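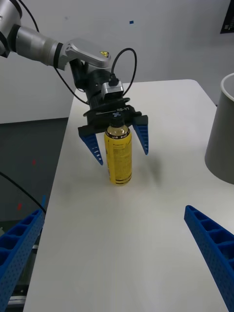
Yellow bottle on a white tabletop.

Print this page | E-mail this page

Keeping Your Public Records Papers in Order at Home

If you've ever asked your town for records, you know how fast the paper piles up! I sent my first request to a city office in Durham back in February, and by the time I had an answer there were 368 pages on my kitchen counter. I love this stuff, but wow, it needs a system.

Start with one accordion folder per request. Mine has 13 pockets, and the very first one holds a log sheet: date sent, who it went to, date they wrote back. Write it down the same day, even if it's only a two-line e-mail.

Keep the envelopes! Postmarks can matter if you end up filing a complaint, and they staple nicely to the back of the letter (top left corner, so you can still fan the pages).

My neighbor Serpil Karaca uses colored tabs – green for answered, orange for waiting, pink for denied – and I copied her right away. Four colors is plenty. I use blue for anything with a fee on it.

For pages with black-out marks, pencil the page number on a sticky note and put it on the front. You'll want to find those again in a hurry before a hearing.

Scan as you go, ten pages at a sitting, and name each file with the date first. Minutes and agendas can go in a plain shoebox until you have a rainy afternoon.

Last updated: May 22, 2023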